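Preda Home Support - Ticket 4163
Subject: Dark specks in Wadetti storage bin, yellow, large
Status: Open
Opened: 27th December
Priority: Low (changed by support, I asked for Normal)

Customer message

I bought two of the large yellow Wadetti bins to keep dry goods in. One of them has dark specks in the bottom. I called first and was told they were "packing residue" and would come out with a damp cloth. I doubt it. I have owned a lot of plastic bins and I know what packing dust does when you run a cloth over it.

What I have tried so far:

Damp cloth, no soap. Specks still there.
Dish soap and warm water, left to stand for 41 minutes (I was on hold with you for most of it). A couple of the smaller ones may have shifted. I would not swear to it.
Soft brush, dry. No difference that I would pay money for.
Fingernail. I can feel one of them. The others feel flat.

If they are dirt, I would like to know what kind of dirt survives dish soap. If they are in the plastic, then the bin left the factory that way and I would like another one. Either answer is fine with me, but please pick one.

First reply from support

Thank you for contacting Preda. Small marks can come from the surroundings of the product, such as a wall, a shelf or a work surface. Please confirm the following: is there any film or liner in use with the bin, where is the bin kept, and are there open joints or metal trims close by that could shed material? Please attach pictures.

Customer message

So now it is my wall. All right.

The bin lives in the utility corner. The wall panels are Colberg, the floral ones, and went up in March. They meet in a gray metal corner channel, and there is a thin metal trim along the bottom where the panel comes down to the surface. It was all wiped before the bins came. I can't rule out that something falls off that trim, but I have never found grit under it, and the other bin has been in the same corner for the same six days with a clean base.

As for film, I do use clear plastic sheet. I had read on the Dultden page for their own bins that you should line them for flour. If your theory is that film leaves dark specks, I'd like to hear how.

Pictures attached. Film first, then the base of the bin, then the corner.

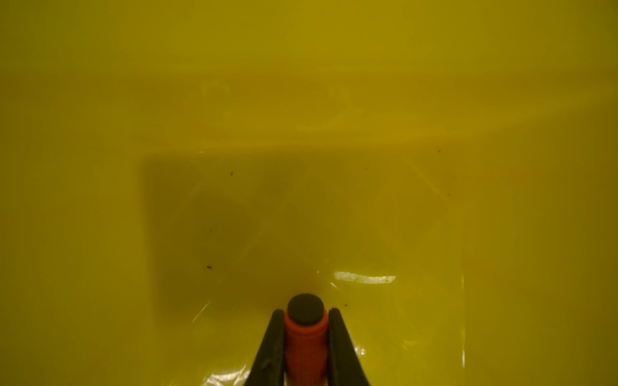
Specks again in the next one, mostly over the recessed part of the base. 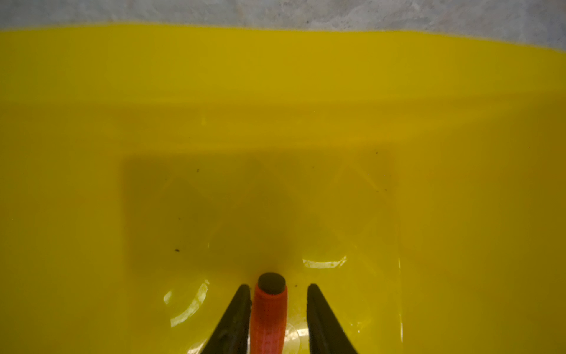
Corner channel and trim. There is one small dark mark on the trim and I am sure you will want to talk about it.

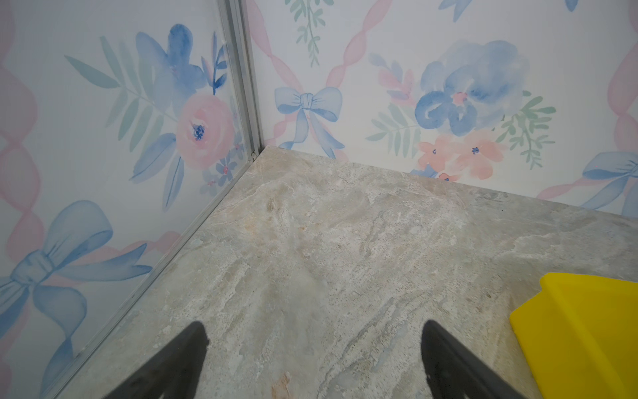

Mircea Sima: Thanks for the pictures. I'm not going to blame the trim. A mark on metal that stays put isn't a good explanation for specks in a bin, and I have taken the "surroundings" wording out of the ticket. What I can't tell from a picture is whether the specks sit on the plastic or in it. Could you do two things? Put a strip of clear tape over a speck you can't feel, press it down hard and pull it off. Then try a melamine sponge on the one you can feel, a few light strokes only, because it will dull the gloss. If the tape comes up clean and the sponge does nothing, I'll treat it as a molding fault.

Customer message

Tape test done on two specks. One came up clean, no change to the speck. On the other there was a brown dot on the tape and the speck looked smaller. So that is one for you and one for me, which I find suspicious in itself.

Sponge on the raised one: gone after 63 strokes. You said a few. I now have a dull patch the size of a coin and no speck in it.

I also swapped the film for a fresh piece and left it overnight with nothing in the bin. Nothing new on the film in the morning, as far as I could tell under the ceiling light.

Mircea Sima: Sounds like a mix. The ones that lift are dirt, and the flat one that ignored the tape may be a burnt fleck in the plastic. Those happen with bright colors and show up more in yellow than in the gray version. It doesn't weaken the bin. I can offer a replacement base unit or a part refund.

Customer message

"May be" again. I will take the replacement, provided someone opens the carton and looks in the bottom of it before it ships. I don't want to run the tape test on a second one.

Please also tell me if I need to send the old bin back. If I don't, it can hold rags and I won't care what is in the bottom of it.

Mircea Sima: No need to return it. Replacement requested, with a note on the order to check the base under a lamp. I'll leave the ticket open until you have had a look at the new one.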